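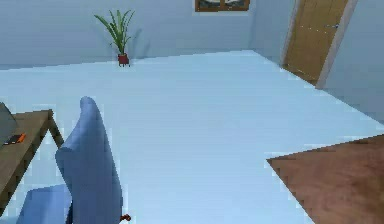

The creek came up again last week, so I suppose it's time for my yearly post about water. If you came for the bread recipes, scroll down to September, there's a decent rye in there.

For anyone new, I live on the lower end of Putska Creek, the flat bit after the second bridge, where the water slows down and starts thinking about whose yard it would like to visit. Upstream of us is the Vadus reservoir, which isn't very big and isn't very deep, and which supplies the towns on the other side of the ridge as well as ours. Upstream of that it's mostly hay and cattle. So that's the whole system. Rain falls on cows, runs into Vadus, and either gets piped over the hill or comes down to me.

The argument every fall is over the gate. There's a release gate at the bottom of the dam and somebody at the water district decides when to open it. Open it early, before the wet weeks, and you've got room in the reservoir when the big rain arrives. Open it late and you keep more water for the dry part of next year, but if the rain comes hard you end up letting it all go at once, at night usually, and we get the phone alert that sounds like a truck backing up in your bedroom.

This year they went late. I don't even blame them all that much. July and August were miserable, the lawn went the color of cardboard, and over the ridge in Bondo they were on odd and even days for watering right up to Labor Day. If you'd told people in Bondo that the district was pouring water down the creek in September on purpose, there would have been a line out the door at the district office. I know people over there and they already think we get everything. We think they get everything. That's pretty much the relationship.

Anyway, it rained for two days and the gate opened on the second night, and by morning the creek was over the footpath and into the bottom of my neighbor's vegetable beds. My own yard got it as far as the compost bins. The house was fine, the house is always fine, it sits up on a little hump that whoever built it must have picked out carefully. I lost a bag of potting soil and one boot. The other boot is on the porch if anybody downstream finds its partner!

I went to the public meeting. I go to all of them now, which I realize says something about my social life. It was in the school cafeteria, and there were around 200 people on those benches that are attached to the tables, so half of us had our backs to the speakers or sat twisted sideways like we were waiting for a bus. The district brought slides. I've seen a lot of their slides over the years and these were better than most, they had the reservoir level drawn as one line and the rainfall as another and you could see pretty plainly where the two got into trouble with each other.

What I hadn't understood before (and I've been grumbling about this creek for seven years) is how little choice they have once the reservoir is past a certain mark. I'd always pictured a person at a desk weighing things up. But there's a rule for the dam, a safety rule, and past that mark the water has to go whether it suits anyone or not. So all the real deciding happens weeks before, when the sky is blue and none of us are paying attention. I certainly wasn't. I was on vacation for half of it, at a lake, if you can believe it.

Then there was the Mwakalinga plan, which took up most of the evening. If you haven't followed it, Mwakalinga is the engineering firm the district hired to look at storage, and they've come back with two options. One is to dig out the silt at the top end of Vadus, where it's filled in so much that herons stand in what used to be the boating area. The other is a side basin, on the low pasture just above the first bridge, that would fill up when the creek runs high and drain slowly afterward. They said they could be done together, but the money would have to come from somewhere, and you could feel the benches stiffen at that.

I'm for the basin. I'll say so here because I chickened out of saying it at the microphone. The digging sounds sensible, and it probably is, but the silt will come back, it came down off those fields in the first place and nothing in the plan changes what happens on the fields. The basin at least does something on the night you need it. I also like the idea of a wet meadow up there, with frogs and so on — I'm told that isn't a serious argument but it's one of mine.

The people from Bondo mostly want the digging, and I can see why. More room in the reservoir is more water in their taps in August. A basin on our side of the hill does nothing for them at all except show up on the bill. One woman asked why the towns over the ridge should pay to keep our basements dry, and a man from our end asked her why we should get flooded so she could wash her car, and after that it got loud for a while and I went and stood by the milk cooler.

I thought the car-washing thing was unfair, by the way. I know it got a cheer. But they went without this summer, properly without, there were people carrying bathwater out to their tomatoes in buckets. If my creek had run dry I'd have wanted every drop held back too.

The one thing both sides seemed to agree on was that we'd like to be told more. A note in the bill, a sign by the bridge, a page on the website that somebody updates — anything that says here's the level today and here's when we'd start letting it go. The district people nodded and wrote it down. They wrote it down last year as well, I remember the same pen, one of those thick green ones. But they did say they'd try to have the level posted every morning through the winter, and I'm choosing to believe them until I have reason not to.

Written comments are open until 11th October and you can drop them at the front desk or mail them in. It doesn't have to be long. Mine's a page and a half, and a good part of that is frogs, so I may cut it down tonight. They want your street address on it so they know which side of the ridge you're on, and please write so it can be read, the lady at the desk told me last year's pile was a trial.

Supposed to be dry through the weekend. I've moved the compost bins up by the shed, and I'm going to go and look for that boot.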